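**Worktop oil or hard wax for a shared table?** (posted 10/29/18)

Quick one, need to decide before the weekend. Table in the back room gets used for everything, sorting, packing, lunch. 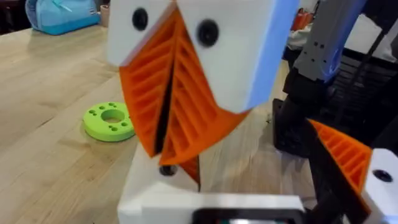 Anyway it's had nothing on it since September and it's starting to mark. Got half a tin of Ernberg oil in the cupboard, or there's the Sekar hard wax at 40 quid. Bit steep. Anyone used either?

**tomos_ifans**
Oil. Two thin coats, wipe off the extra, leave overnight. Done. Don't overthink it

**bradawl9**
Disagree. Oil's fine at home where one person looks after it. Shared table, you'll be redoing it every couple of months. Hard wax and forget it.

**tomos_ifans**
Forget it till someone puts a hot mug down. Then it's a white ring and you're sanding the whole top. Oil you just patch.

**bradawl9**
never had a ring off a mug. Had one off a pan once, my fault

**NLjungberg**
What grit did you finish at? I went to 200 on mine and the wax took badly, patchy all down one side. Check the tin, the Bondis one I had wanted it rougher than that.
Njål

**OP**
Er, no idea. Whatever was on the sander. Felt smooth

**NLjungberg**
Then test the underside first. Leave it a day.

**millie_s**
Or get a wipe clean cloth from Strickland and stop worrying?? We've had ours on 2 years, looks fine. Bit sticky in summer

**bradawl9**
Cloths slide about. Hopeless for packing, tape sticks to them aswell.

**millie_s**
clip it then

**OP**
Not keen on a cloth tbh. Going to try the oil underneath tonight seeing as its already paid for, will do the wax if it looks rubbish. Do the rags really need drying flat?

**tomos_ifans**
Yes. Outside, flat, not scrunched in the bin. Please do that bit properly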